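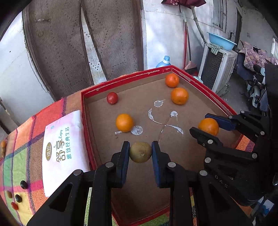
Gristmont Kitchen Products: Prydderch Lever Citrus Press
Equipment review, February 15, 2021

The Prydderch is a hand-operated lever press intended for household kitchens and small tea rooms. It was supplied to this office with a cast body, a removable steel cone, a strainer and a drip cup. Assembly took two minutes and required no tools.

The press was used daily over 5 weeks, chiefly with oranges and lemons. Fruit was halved across the middle and kept at room temperature before pressing. The lever moves smoothly and calls for moderate effort. Users with limited grip strength found it easier to manage than the twist-action Birumier reviewed last year, although the handle stands high when raised and will not clear a low wall cupboard.

Yield was good. One batch of medium oranges gave 984 ml of juice; an equal weight pressed on the Birumier gave 403 ml less. Very small oranges tend to tilt on the cone and should be held in place until the lever makes contact. Large grapefruit do not fit. Soft fruit such as kiwi or tomato should not be put through the press, as the pulp blocks the strainer at once.

Cleaning is the weaker point. The cone and strainer may go in the dishwasher, but the body may not, and juice collects in the groove behind the hinge. A narrow brush is needed and none is supplied. The rubber feet held firmly on a laminate worktop and left slight marks on painted wood.

The instruction leaflet is clear, though the section on replacing the strainer refers to a clip that is absent from the current model. The distributor, Drakus, has confirmed that a corrected leaflet will be issued in March. Spare strainers are sold in packs of 2.

Rating: recommended, subject to the remarks on cleaning and cupboard height.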